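**Dark seam in partition wall behind white table: fill, cover or leave?**

**gratingco** · 07/02/2021

Room has Osthorpe partition panels, light gray-white, factory finish. The butt joint between two of them shows as a thin dark vertical line. A white table stands against that wall and the joint comes down behind it, so it is in view from every seat.

Panel widths measured on site: 626 mm on the door side, 621 mm on the other. The narrow one was trimmed by the installer. The cut edge is raw and the gap exposes the core, so the line reads darker than the joints elsewhere in the room.

Options as I see them:

- paintable acrylic, color matched
- Skelow joint strip, the clip-in kind
- leave it alone and move the table

I would like to stay away from anything that makes the panels hard to take down. The lease has a clause on that.

**mopboard**

Is the gap the same width top to bottom? If it tapers, the clip-in strip will not hold at the wide end. Also need to know what is behind it. Stud or open cavity changes the answer.

**gratingco**

Steel stud behind, screws at 45 cm. Gap is 2 mm at the ceiling and a hair over 2 at table height. I haven't pulled the table out to measure lower down. View across the table toward the wall:
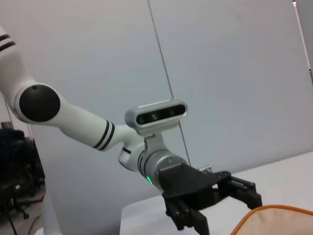

Fenwick_lr replied that a line that thin should be left as it is. Acrylic in a 2 mm butt joint between factory-finished panels cracks at the first heating season, and then there is a dark line with a ragged white edge on both sides of it. A clean gap looks intentional. Touch the cut edge with a paint pen in the panel color, let it dry, look again in a week.

**mopboard**

Disagree on acrylic. It cracks when people smear it across the face. Push it to the back of the gap, tool it 1 mm below the surface, wipe the faces with a damp cloth before it skins. I did 23 joints like that in one corridor in October and have two hairlines to show for it, both over a door where the frame moves.

**Fenwick_lr**

One winter is not a test.

**mopboard**

Fair. Ask me after the next one. I still think the paint pen is the weaker fix. Core material soaks it up and dries blotchy unless you seal it first, and you cannot get a sealer into 2 mm without getting it on the face.

**ostrava_fit**

Nobody has mentioned color yet. The Osthorpe finish photographs neutral but the wall has a cool cast next to a pure white tabletop. White acrylic will match the table and miss the wall. Darwish will tint a single cartridge if you bring an offcut. Do not let them match from a phone.

On the table: if the top is a Pliseck, check whether it has the square back edge or the rounded one. Square edge pushed hard against the wall will mark the panels at that height and you'll have a horizontal line to go with the vertical one.

**gratingco**

Square edge. There is one faint rub mark already. I can put felt dots on it.

**ostrava_fit**

Felt sheds and goes gray. Clear bumpers, 3 mm. Keep the back edge that far off the wall and you can also get a cloth down there.

**dimlath**

Went through this with the same system. Clip-in strip is fine on a straight gap but it stands proud of the face, so you swap a thin dark line for a wide pale one with its own shadow. With light from the side it was more visible than what I started with. Took it out again, no damage to the panels, so at least it passes your lease clause.

**gratingco**

That rules the strip out for me. Plan is: table out, measure the gap down to the floor, vacuum the joint, backer cord if there is depth for it, tinted acrylic set below the face. I'll do the bottom half first, where the table hides it, and leave it for a month before touching the rest.

**Fenwick_lr**

Cord in a 2 mm gap is optimistic. Otherwise reasonable. Mask both faces, and pull the tape while the bead is wet.

**mopboard**

Skip the cord. The stud flange is your backing. Post the gap figure at floor level when you have it.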